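Dumbridge shared workshop opens its doors for gripper build
13th December
By Aiguo Qin

If you've walked past the old Lozano building lately and wondered why the lights are on so late, I can tell you, because I'm one of the people keeping them on. Four of us have been building a hand-held gripper in the Dumbridge shared workshop since May, and this Saturday we let the neighbors in to try it for the first time.

We call it the Fludirik (long story, it involves a misheard order at the sandwich counter). You hold it in your hand, squeeze, and two black fingers close on whatever is in front of you. A camera rides along and records what the fingers do, and the plan is to use those recordings to teach the arm we're bolting together on the back bench. The arm isn't ready. It has a shoulder and an elbow and a lot of opinions about gravity, and it will get its wrist after New Year's if the bearings show up.

The doors opened at ten and we had a line before I'd finished my coffee! Everybody who wanted a turn got five minutes with the gripper and a choice of things to pick up: clothespins, a tennis ball, a bag of rice, a deck of cards and so on. The kids went straight for the rice. The grown-ups were more careful and, I have to say, slower.
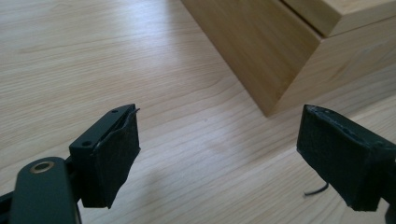 My own favorite part of the build is the pads, and I could have talked about them all day (my wife says I did). The first ones were cut from a kitchen sponge and they were terrible — great grip for an afternoon, then crumbs everywhere. We've been through a pile of materials since. What works best for us is something with a bit of texture and a bit of squish, wrapped around the end of each finger. They take a beating, so we treat them like brake pads on a bike and swap them when they get too ragged. A strip of material costs less than a sandwich, and changing one is a job you can do while you're waiting for a print to finish.

So far we've saved 852 recordings, and 217 of those came from Saturday alone. I would have been happy with half that. A fair number will get thrown out when we go through them, mostly because people like to wave the thing around and snap the fingers at each other, which I did too the first time I held it.

Two members of the Prirkellow makers' club drove over with a gripper of their own, and we spent most of lunch comparing hinges. Theirs closes more smoothly than ours. I'm not too proud to copy it, and they've promised to send us the drawings. In return they went home with a bag of our spare screws and the last of the lemon bars.

The whole project has cost us almost $20 a week, split four ways, plus whatever we could dig out of the parts drawers. If you have small stepper motors sitting in a closet, we'd love to take them off your hands. Old backpacks are welcome too, for the straps.

The workshop is open to visitors on Thursday evenings from seven, and you don't need to know a thing about robots to join in. Come around to the side door and knock hard, the compressor is loud. Our next big job is mounting the wrist, and we could use one more person who's good with a soldering iron.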